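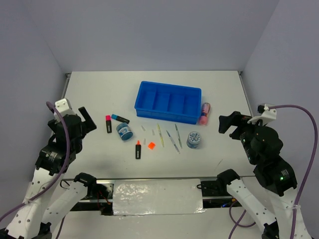 *The pen-sorting table, with the blue tray empty.*

## Two-armed sorting: where we have got to

The stationery task is now the main job on the bench at Banmont. Ilham Lumbantobing has been running it since the spring break and asked for a note in the newsletter, partly to report progress and partly to find more people willing to sit at the controls.

The task is easy to state. Everything on the table has to end up in the four compartments of the tray, sorted by type, with caps put back on any pen that has lost one. The person at the controls holds a pair of small handles, one for each arm, and the arms on the table copy what the handles do. Joint positions and camera views are saved throughout. Each complete run is called an episode, and the episodes are what the Nunus software learns from.

We have set ourselves a target of 2,000 episodes by the end of August. A practised operator takes 70 seconds or so to clear a simple layout and a good deal longer once loose caps are involved. New operators should expect to be slow on their first day and should not try to hurry. Runs with long pauses in them are harder to use than runs that are slow but steady, so if you need to stop and think, end the episode and start again.

Some points have come up often enough to be worth writing down.

Capping pens takes both arms. Hold the pen in one gripper, pick up the cap with the other, and bring the two together over the middle of the table. Several people have tried pressing the pen into a cap lying on the tabletop. The cap slides away and you end up chasing it.

Round jars should be gripped low down, across the widest part. If you take one by the lid it tends to turn in the jaws.

Markers and highlighters may be standing or lying down. Please do not lay all the upright ones flat before you begin, as we want both cases in the data. Knocking one over by accident is fine. Pick it up and carry on, and leave the episode in, because the software needs to see how a person recovers from a mistake.

Use the arm nearer to the object. Reaching right across the table makes the arms get in each other's way, and the collision stop then ends the run.

Between episodes, move everything. Change which items are out, where they are and which way they point. Ritu Agarwal went through a batch of 31 episodes last month and found that the glue stick had hardly moved from one to the next. The trained model did well with it in that spot and missed it almost everywhere else. Those episodes have been kept, but we would rather not have more like them. The tray can be shifted a little too, provided both arms can still reach every compartment.

Early results from the first round of training are mixed. With single pens and nothing in the way, the arms finish most layouts without help. Glue sticks and markers are fair. Capping is poor: the model finds the cap, lifts it and then brings it in at the wrong angle. Ritu thinks more episodes of that one step would help, and from now on one session in each block will be given over to caps only.

The replacement gripper pads have been ordered from Laryea. Until they arrive, check the present ones before you start and tell Ilham if either side is peeling.

We need 8 more operators. Sessions last an hour with a break in the middle, and no experience is needed, though you should be comfortable using both hands at once. Training is given in the first session. Sign up on the sheet by the Zonwood bench or speak to Ilham.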